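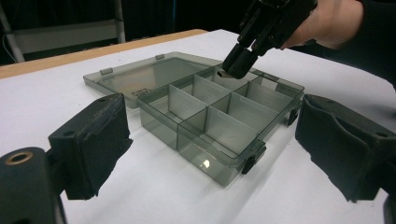 Compartment organizer, lid open.

Section 2: Setting up your precinct walk list

I wrote this for the Sumville council race, and Vilmos Lengyel has been nagging me to put it online ever since (hi, Vilmos!). Last updated February 2026.

1. Log in to Dakolov and pick your precinct. Mine is 23.
2. Set the filter to "voted in last council election." My list dropped from 235 doors to 115, a much nicer evening!
3. Sort by street, then odd and even house numbers, so you're not zigzagging across traffic all night.

Note: apartment buildings sort by unit, and the order is a mess. I fix those by hand.
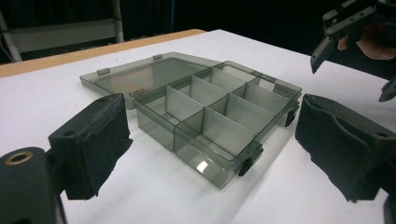

4. Print two copies, one for you and one for your walking partner.
5. Mark each door as you go: S for supporter, U for undecided, N for no answer. Please don't make up your own codes (I did that in September and spent a whole weekend decoding them).

Caution: never leave flyers in a mailbox. Tuck them by the door, or hand them over if someone answers.

6. Type in your results the same night, then hit Sync before you log out.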